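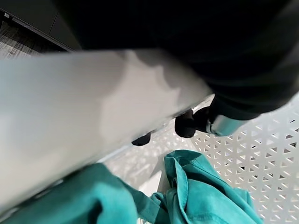 Page last changed in April

4. What people mean by "done"

The diary sheets asked one question we thought was too simple to go wrong: at what time was the laundry done? We printed a box for the answer and moved on to the detergent section, where we expected trouble. The detergent section was fine. The box came back with arrows, second times, crossed-out times and, in one household in Olari, the word "ha."

Of the 300 households that returned usable diaries, 51 gave more than one finishing time for the same load. At first we coded these as errors. Matvii Dovhaniuk, who did the second round of coding, objected that an error made by so many people with such care deserved a category of its own, and he was right, though it cost us most of a month. When we went back to the interviews with the question in mind, the disagreement was everywhere. For one group, a load was done when the machine stopped. For another it was done when the clothes were dry. A third group held out for folding, and a small, strict party would accept nothing short of a closed drawer.

These positions were held calmly by people who lived alone. In shared homes they were held against somebody. A respondent in the Hestano apartments put it this way:

"He says he did the laundry. He pushed the button. I also push the button on the elevator and I don't say I flew the thing."

Her husband, interviewed separately, reported that he did the laundry.

We had planned to treat laundry hours as a plain measure of who does what. It is still a measure, but one that depends on where the stopwatch is put down. If a load ends when the cycle ends, the partners in our sample look close to equal. If it ends at the drawer, they don't. Earlier time-use work, including our own, has mostly let the respondent decide and then averaged the result, a method we can recommend to anyone who wants a number by Friday's equivalent in the grant cycle.

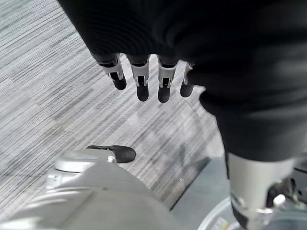
4.1 The load that waits

Between the end of the cycle and the next person's patience there is a gap, and the gap had rules. Jinfeng Tian's interviews covered homes with their own washer as well as buildings with a shared room, and we assumed that waiting would matter only in the second. It mattered in both. People with a private machine had nobody in line behind them and still spoke of leaving a load overnight as if someone might come by and see.

In shared rooms the rules were firmer and nearly all unwritten. The grace period was usually given in minutes, and the minutes were generous for oneself. Moving a stranger's clothes was allowed after that, with conditions. They could go on top of the machine but never on the floor. They could be moved but not folded, a point on which respondents were surprisingly heated. "If you fold my things you have looked at my things," said one. Only 7 respondents said they had ever folded a neighbor's load, and all of them presented it as a kindness. We did not manage to interview the neighbors.

The door came up often as a signal (Figure 1). An open door on a front loader was read as "free" by most people in the shared buildings. In private homes it was more often described as a habit, meant to let the drum air out, and it was a source of bruised shins. About 100 respondents mentioned the door without being asked, and we had no code for it until Vinh Trịnh added one by hand in the margin of the codebook, where it remains.

Figure 1. Front-loading washing machine with the door open.
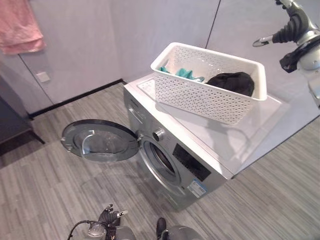

Divya Rai

4.2 Limits, and a change to the diary

The sample leans toward apartments, and toward people willing to write down when they washed their socks. Households that quarrel badly over chores may have declined to take part, or may have agreed and then quarreled over who would fill in the sheet; we lost several diaries at exactly this stage. Drying is also under-recorded. Respondents who hung clothes on racks tended to log the hanging and forget the taking down — one rack in the Olari group was, by its diary, never emptied at all.

The revised sheet replaces the single box with a short row: machine stopped, load taken out, load dry, load put away. Each entry has space for initials. In the pilot, the initials caused more conversation than the times did, and Mỹ Dương has suggested that the sheet itself should now be counted as an intervention. We think she is probably right and have left the initials in.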